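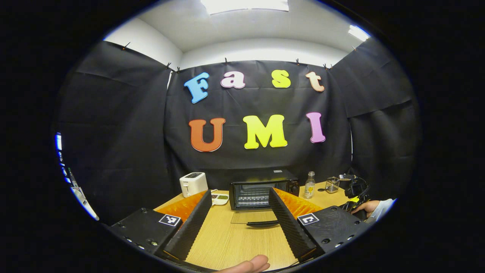

How long does it take to compare two sets of fingers on the hand-held gripper?
Plan for one morning. The mounting takes a few minutes for each set, and most of the time goes to the trials and to writing the results in the log sheet.

4. Comparing finger sets

This section explains how to try the Pluklow fingers and the Todetti fingers on the same gripper body, with the same objects and the same operator. Please read section 3 (charging and pairing) first. If you only want to replace a worn pad, go directly to section 6.

4.1 What you need

Gripper body, with its hand grip fitted
Pluklow finger set, ridged, with soft pads
Todetti finger set, smooth, with firm pads
Hex key from the Rodside tool pouch
Log sheet and pencil
The kitchen objects listed in 4.3

Note: Keep the screws of each set in their own bag. They look the same but the Todetti screws are longer, and in a Pluklow finger they will press against the slide.

4.2 Mounting the fingers

1. Switch the gripper off and wait until the status light goes out.
2. Open the jaws by hand until they stop. Do not use force after this point.
3. Put the left finger on its slide. The ridged or smooth working side must look to the inside.
4. Turn both screws in loosely, then tighten them one after the other, a quarter turn each time.
5. Do the same on the right side.
6. Close the jaws slowly. The two tips should meet at the same height. A difference of up to 2 mm is acceptable for this test.
7. Switch the gripper on and check that both square markers are found by the tracking software. If one is missing, clean it with a dry cloth and look again.

Caution: Keep your free hand away from the jaws while you close them. The spring is stronger than it feels.

Caution: Do not touch the printed face of the markers with wet or greasy fingers. A shiny spot is enough to lose the tracking at some angles.

4.3 Preparing the table

1. Place the toaster oven at the back of the table. It must be unplugged and cold.
2. Place the pop-up toaster on the left side of it, also unplugged.
3. Put the bottle and the small glass cup on the right side. Close the cap of the bottle firmly.
4. Lay the tray and the small plate within easy reach.
5. Mark the position of each object with a pencil, so that you can put it back for the next trial.
6. Turn on the ceiling lights and leave them on for the whole comparison.

Note: Black fabric behind the table is recommended. In our first tests we had a bare wall, and the tracking jumped each time the operator turned to the side. If your fabric hangs in folds, it is not a problem, but it should not move in the air from a fan.

4.4 Running the trials

Each trial begins with the jaws fully open, and ends when the object is released or when it slips.

1. Start the recording in the Gouveia viewer and say the name of the finger set aloud.
2. Pull the handle of the oven door until the door is fully open, then let go.
3. Grip the tray by its short edge and lift it to the height of the oven rack. Hold it while you count slowly to three, and put it back.
4. Grip the cup from the side and move it to the left by one hand width.
5. Press the lever of the pop-up toaster with the closed tips.
6. Stop the recording and write the result of every step: held, slipped, or missed.
7. Return all objects to the pencil marks.
8. Repeat until you have 12 trials with this set, then change the fingers and begin again from step 1.

Caution: Clear glass can break when it slips. Wear closed shoes and keep a folded towel under the tray for the first trials with a new finger set.

Note: The operator should be the same person for both sets. Henrique Morais and Gilles Coste have each done the full comparison, and their results for the cup were quite different, because Gilles squeezes more gently. The difference between two operators can be bigger than the difference between two finger sets.

4.5 Reading the results

Compare the sets step by step, and do not add all the steps into one score. A set can be good on the tray and poor on the lever — in this case the total tells you very little.

Soft pads usually give better results with thin glass. Firm pads are easier to control when you press a small part with the tips. If a soft pad slips on the cup, wipe the pad and do two more trials before you write the final result.

Replace the pads after 100 trials, or earlier if the surface begins to look polished. The part numbers are in section 6.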